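6. When an arm freezes in the middle of a job

Okay, so this is the one I get the most mail about! You're running along happily, and then one arm just locks up and the Valex controller throws fault 12. I've had it plenty on my own Plaltum pair, and the first time I made it worse by hitting Resume over and over. Please don't do that.

CAUTION: A faulted arm can drop or jump when it comes back. Keep your hands and face out of its reach until the power is off.

1. Hit the stop button. Both arms should hold still, so give them 40 seconds.

2. Look at what the gripper has. If it's holding something, get a folded towel under it first (I lost a nice mug this way).

3. Switch off the main power and support the upper link with your free hand — it's heavier than you'd think.

4. Follow the cable from the gripper all the way back to the base connector. You're looking for a snag, a kink, or a plug that has crept out. On mine it was the plug, both times.

5. Push the plug home until it clicks, then move the arm slowly by hand through its whole range. The cable should never pull tight. Gorazd Vasić wrote in to say he leaves a bit more slack over the wrist than the booklet shows, and I've copied him ever since.

6. Power up, set the speed to 18 percent, and try one simple pick with something light. I use a clear plastic box, with the right arm doing the holding and the lavender cables looped up over the grippers.
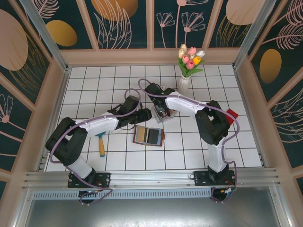 7. If fault 12 comes back, stop there and save the log (the last 3000 lines is plenty) before you restart anything. A restart wipes it, and Plorora support will ask for it.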